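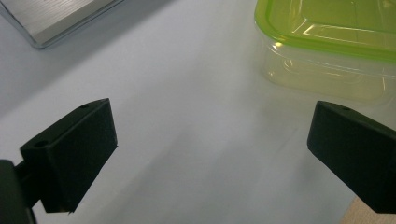
Reading time: 2 minutes

Routine Cleaning of Light-Colored Tabletops

These instructions apply to all white and pale gray tables in the Flarbridge study rooms and replace the version issued in April. Staff and room users are asked to follow them at the end of each booking.

What is needed
Two clean microfiber cloths
500 ml of lukewarm water
Mild dish soap
Prasell surface cleaner, for marks only

Procedure
1. Move small items to one end of the table and wipe away crumbs and dust with a dry cloth.
2. Add a few drops of soap to the water. Dampen the second cloth and wring it out well.
3. Wipe in straight, overlapping passes from the far edge toward the near edge. Circular wiping tends to leave streaks on pale surfaces.
4. Dry the table with the first cloth, shaken out and turned to its clean side.
5. Move the items back and repeat at the other end.
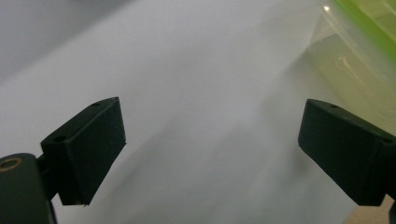
Pale gray-white tabletop, one of the colors covered by these instructions.

Removing marks
Apply Prasell to the cloth and hold it on the mark for up to 60 seconds. Wipe, rinse with plain water and dry. Scouring pads and powders must not be used. Streaks are easiest to find when the surface is viewed from a low angle.

Marks that remain after a second attempt should be reported to Sebastian Moldovan, Room Services, with the room and table number.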